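Nuvlow Two-Arm Table Station
Set-up and Service Guide

Section 7. Right gripper does not release, or drops the object

7.1 When to use this section

Use this section if one of the following happened during a run:

- The right gripper stays closed after the release command, and the screen shows fault 67.
- The right gripper opens by itself while it is holding an object.
- The screen shows "grip position not confirmed", but the fingers look normal.

If the arm itself has stopped in a wrong position, or a joint makes a grinding noise, do not continue here. Go to Section 8 (Arm faults).

This section was revised on December 26, 2020, after the fault at the Kaewmanee site. In that case the operator cleared fault 67 from the screen and started the program again without making the fingers free. The arm moved to its home position with the object still in the fingers, and the gripper cable was pulled out of its clip. No person was hurt, but the cable had to be replaced. The old text of step 4 allowed this. Please throw away printed copies from June or earlier.

7.2 Before you begin

You need the hand controller, the 2 mm hex key from the Cedora tool bag, a dry cloth without loose fibers, and a sheet of plain white paper.

WARNING: The arms can move when the fault is cleared. Keep your hands and your head outside the area of the table until step 3 is finished. One person only works at the table. A second person may watch, but must not touch the hand controller.

WARNING: A closed gripper can still press with full force when the screen says "idle". Do not put a finger between the gripper fingers to test if they are loose.

CAUTION: Do not switch off the main power as a first action. With the power off the gripper keeps its position, but the arm can sink by a small distance until the brakes hold. If there is something hard under the gripper, the fingertips can be bent.

7.3 Making the gripper free

1. Press the yellow pause button on the hand controller. Wait until the status line says "paused". If the arm is still moving after this, press the red emergency button and go to Section 8.

2. Look at both arms from the front of the table. Check that the left gripper is open and holds nothing. In most programs the left arm waits near the front edge of the table, and you must pass close to it when you reach in. If it is in your way, do not push it by hand. Choose "Left arm", then "Park", and stand back while it moves.

3. Choose "Both arms", then "Hold". The status line must now say "hold" for the left and for the right. From this moment you may put your hands over the table.

4. Do not clear the fault yet. First put a sheet of white paper flat on the table under the right gripper. The paper makes a small object easier to find if it falls, and it shows you where the fingers are pointing. With small, smooth objects such as a clear bead this is important, as they are hard to see on a white table and they roll. 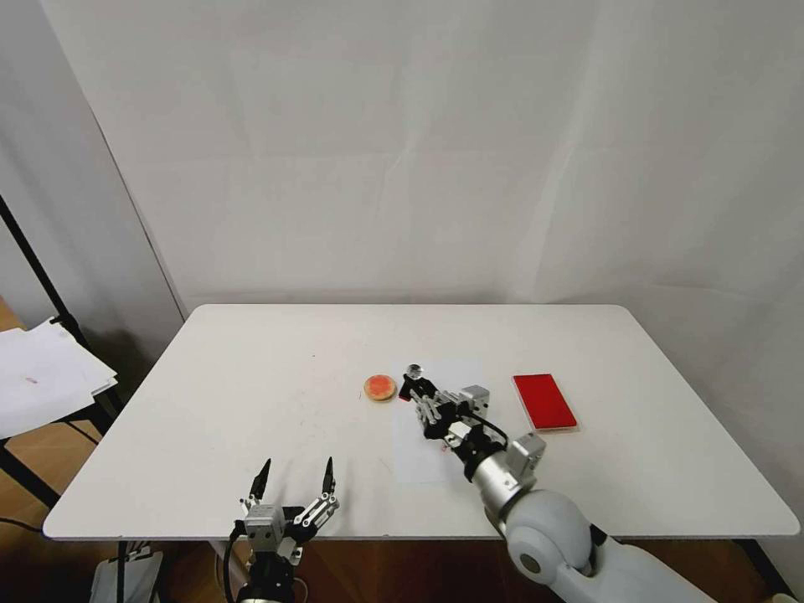

5. Look at the fingertips of the right gripper from the side, with your eyes at the height of the table. Compare what you see with these three cases:

Case A. The object is between the fingertips and touches both of them. The grip is good and the fault is probably in the release. Continue with step 6.

Case B. The object is held by the very end of the fingertips, or it is tilted. It may jump out when the fingers open. Put the folded cloth on the paper, under the object, and then continue with step 6.

Case C. There is no object, but the fingers are closed. Look for the object on the table and on the floor before you do anything else. A bead that went inside the finger linkage will break the linkage at the next closing. If you cannot find it, treat the linkage as blocked and go to 7.4.

6. Take your hands away from the table. Choose "Right gripper", then "Open slow". The fingers move in small steps, and each step needs a new press of the button. Stop pressing when the object is free.

7. If the fingers do not move after two presses, stop. More presses do not help, and the motor becomes hot. Go to 7.4.

8. Remove the object and the paper. Wipe both fingertips with the dry cloth. Do not use alcohol, it makes the black finger pads hard.

9. Clear the fault on the screen. Then run "Grip test" with no object. The value at the end of the test must be 100. If it is lower, repeat the test one time. If it is lower again, do not use the right gripper.

7.4 The fingers are blocked

Do this part only when the right arm is in "hold" and the gripper cable has no tension.

1. Follow the black cable with your eyes from the wrist to the gripper. It must make a free loop. If it is tight, or if it lies between two parts of the linkage, take a photo of it and call service. Do not pull on it.

2. Press the red emergency button. The gripper motor has no power now.

3. Find the small release screw on the side of the gripper body. Turn it with the hex key one half turn to the left. You will feel that the fingers become loose.

4. Hold the object with one hand and move the fingers apart with the other hand. Use little force.

5. Turn the release screw back until it stops. If you forget this, the next grip will be weak and the object will fall during the run.

6. Release the emergency button, wait for the status "ready", and do steps 8 and 9 of part 7.3.

Note: After the release screw was used, the program does not know the position of the fingers. The first "Grip test" is therefore slower than normal.

7.5 Before you start the program again

Put all the objects back on their start positions. The program does not look for an object which was moved during the repair, it goes to the position where the object was before.

Start with the speed at "low" and keep one hand near the red emergency button for the first full cycle. If the fault comes back in this cycle, do not clear it a second time. Write down the step number from the status line, save the log with "Save log to stick", and send it to Cisa service together with the serial number of the gripper. The serial number is on the label under the gripper body, and it is not the same as the number of the arm.

7.6 Fault comes back often

If you see fault 67 again and again with the same object, the gripper may be in order and the setting is wrong. Check these points:

- "Object width" is set larger than the real object. The fingers close, do not reach the expected position, and the release is refused.
- "Grip force" is too high for a smooth round object, so that it slides toward the end of the fingertips.
- The finger pads are worn. Replace them always in pairs, see Section 11.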